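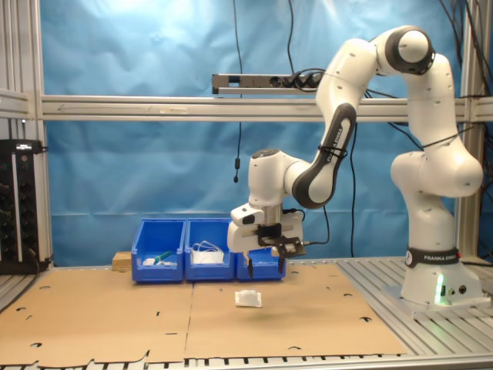
Brasbridge Robot Club: your questions, answered

These are the things we get asked most by new members and their parents. If yours is missing, catch Sanaa Filali or Dennis Chege at the end of a session, as one of us always stays behind for a chat.

Do I need to know how to program before I join?

Not a bit! Plenty of our members had never written a line of code when they came along in their first week. We start everybody off moving the arm by hand and saving positions, and the typing creeps in little by little after that, usually when you get fed up with doing the same thing over and over and want the computer to do it for you.

How old do I have to be?

Fourteen or over for the main club. Younger brothers and sisters are very welcome at the August open afternoon, where they can have a go at the small kits we keep for visitors.

What are you working on this year?

Our main project is our entry for the Mundholm Sorting Cup, which we've named Trindex (there was a vote, and it was a close one). The task is to pick up small everyday supplies and put each one in the right place, and it is a good deal harder than it sounds, as soft things and shiny packets give everybody trouble. We practise with three blue bins set side by side in front of the arm, and the middle one has folded face masks standing up in it, with their thin ear loops dangling. The bin to the right of it has a mixture of small packets and bits and pieces, so each pick wants its own approach, and members pair up to choose one item and stick with it until they're happy.

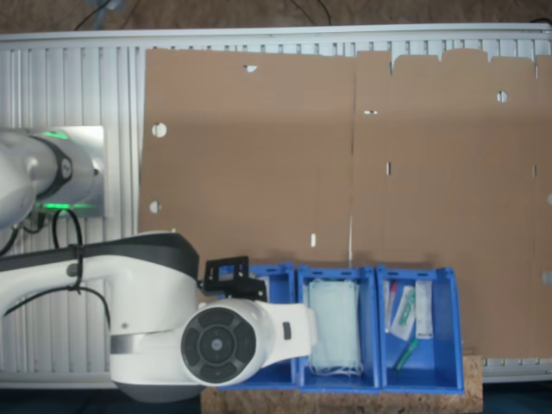 Bin layouts come up a lot in the club's evening chats, and everyone has a favourite. Ours sit close enough together for the walls to touch, and whoever is writing the pick positions has to think about those raised rims on the way in and out.

How much does it cost?

Membership is £40 a year, and that covers everything you use at the club. If money is tight, please have a quiet word with Sanaa and we'll sort something out.

Can I work on the project at home?

Yes, you can write and test your code on our simulator, and Dennis will help you set it up. Bring it in on a memory stick and we'll try it on the arm at slow speed first. Please allow up to 2 sessions before your turn comes round, especially near the competition.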